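4.3 Registro de referencia sincronizado (cámara de cabeza y cámaras de muñeca)

Este apartado describe cómo obtener el registro de referencia que utiliza el método Okholm para estimar el desfase temporal entre la cámara de cabeza y las dos cámaras de muñeca. El registro debe repetirse cada vez que se desmonte una mano, se cambie un soporte de cámara o se actualice el módulo de captura Mokgate. No es necesario repetirlo al cambiar de objetos sobre el carro.

Requisitos previos

– Calibración intrínseca de las tres cámaras completada (apartado 4.1).
– Manos en postura de reposo, sin objeto agarrado.
– Espacio libre en disco para una sesión completa.
– Parada de emergencia al alcance del operador.

PRECAUCIÓN: Durante los pasos 4 a 9 los brazos están energizados. No introduzca las manos entre el carro y el robot, ni siquiera con los dedos en reposo.

Procedimiento

1. Coloque el carro delante del robot y bloquee las ruedas, si el modelo las tiene. La balda superior debe quedar dentro del campo de la cámara de cabeza en toda la zona de trabajo prevista.

2. Disponga las bandejas en una sola fila sobre la balda superior. La separación no tiene que ser uniforme y se admite que alguna quede girada; el método no emplea la posición de las bandejas como patrón métrico, solo como textura de alto contraste.

3. Compruebe el recorrido de los cables con ambos brazos bajados. Si un cable cruza la zona situada bajo los dedos, anótelo en el campo «entorno» de la sesión. No hace falta retirarlo, siempre que no se tense al levantar el brazo.

4. Arranque el módulo Mokgate y espere a que las tres cámaras aparezcan como activas. Si una de ellas no aparece, consulte la tabla de errores del apartado 7.

5. Inicie la grabación con el perfil Bright. Este perfil fija la exposición y el balance de blancos; cualquier ajuste automático durante la toma invalida la estimación.

6. Mantenga las manos quietas durante 2 segundos. Este tramo se utiliza para medir el ruido de fondo de cada cámara.

7. Ejecute la secuencia de elevación de la mano derecha. La mano debe llegar a una postura con los dedos hacia arriba delante del carro y volver después a la de reposo.

8. Repita la secuencia con la mano izquierda.

9. Detenga la grabación y verifique que las tres pistas contienen al menos 400 fotogramas cada una. Con menos fotogramas, el programa acepta el archivo, pero marca el resultado como no fiable.

Vistas de referencia

Compare los fotogramas de su sesión con los siguientes. La coincidencia exacta de encuadre no es necesaria.
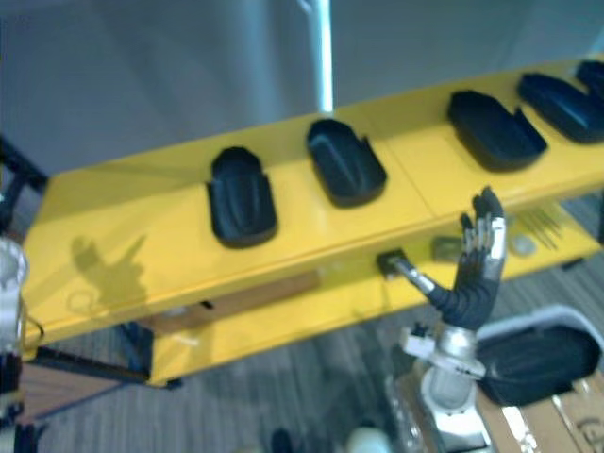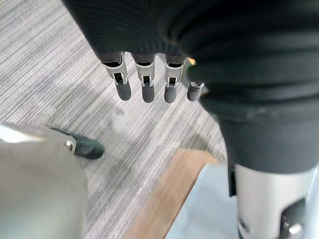
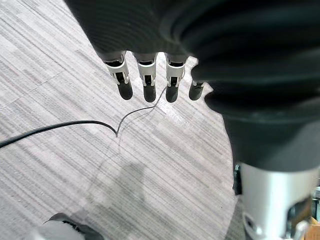
Figura 4-3. Primera vista: cámara de cabeza, con la mano derecha levantada delante del carro. Segunda y tercera: cámara de muñeca, con los dedos suspendidos sobre la moqueta.

Criterios de aceptación

En la vista de cabeza, los dedos deben distinguirse del fondo y la fila de bandejas debe aparecer nítida. La sombra de la mano sobre la balda es admisible. El estimador descarta las regiones de bajo gradiente y, en los ensayos internos, la presencia de sombra no modificó el desfase calculado más allá de la resolución de un fotograma.

En las vistas de muñeca, los cuatro dedos deben ser visibles al menos en parte. El cuarto puede quedar parcialmente oculto por la funda; el método solo necesita seguir tres extremos de dedo. Un primer plano desenfocado en una esquina inferior no afecta al resultado mientras no tape los extremos de los dedos.

La moqueta de rayas finas requiere atención. Un patrón repetitivo puede producir correspondencias falsas entre fotogramas consecutivos, sobre todo si el brazo se desplaza en perpendicular a las rayas. El filtro Plonanine, activado por defecto, elimina las correspondencias cuyo desplazamiento es compatible con más de un período del patrón. No lo desactive en suelos de este tipo.

NOTA: Los elementos irregulares del suelo, como un cable apoyado sobre la moqueta, aportan puntos de seguimiento sin ambigüedad. Si el número de puntos válidos es bajo, puede tender un cable dentro del campo de la cámara de muñeca antes de repetir la toma.

Cálculo del desfase

10. Abra la sesión en el panel de análisis y seleccione «Estimar desfase».

11. Espere a que finalicen las dos fases. En la primera se extrae la señal de movimiento de cada pista; en la segunda se correlacionan las señales por parejas, tomando la cámara de cabeza como referencia.

12. Lea el valor obtenido para cada muñeca. El valor típico en nuestra instalación es de unos 41 milisegundos. Una diferencia grande entre ambas muñecas suele indicar que una de las secuencias se ejecutó de forma incompleta.

13. Pulse «Guardar en perfil». El desfase se aplicará a las sesiones posteriores; las ya grabadas no se modifican.

Problemas frecuentes

Correlación baja en una sola muñeca: revise la fijación del soporte y el apriete de los tornillos. Una holgura en el soporte introduce un movimiento propio de la cámara que no existe en la vista de cabeza.

Correlación baja en ambas muñecas: compruebe que el perfil Bright estaba activo al comenzar la grabación. Si no lo estaba, repita desde el paso 5.

Dedos no detectados: la funda oscura puede confundirse con los extremos negros de los dedos. Aumente la iluminación general de la sala y evite los focos dirigidos.

El panel muestra «señal insuficiente»: el tramo inicial fue demasiado corto o las manos se movieron durante el paso 6.

El archivo resultante se guarda en la carpeta de la sesión con la extensión .ref. Su formato se describe en el apartado 4.5.

Revisión del apartado: 8 de septiembre de 2026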